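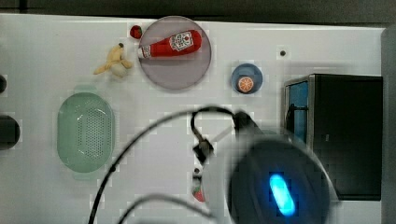
Search company Pustard must pay local publishers when it shows parts of their articles, the media regulator of Bonholm decided on Saturday, July 23, 2022. The rule covers 397 newspapers and news sites. Many of them are small and have only two or four reporters.

Pustard can make its own deals with publishers - but if the two sides do not agree in 65 days, the regulator will set the price.

The company said in June that such a rule would be hard to follow. It has not yet said if it will go to court.

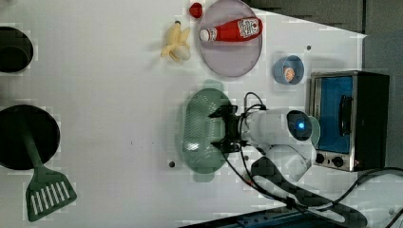
## Publishers want quick talks

Govindasamy, the largest newspaper group in Bonholm, said it is ready to start talks. Erkisetti, a smaller online publisher, asked that small sites be allowed to negotiate together. The regulator will answer this request in a separate decision.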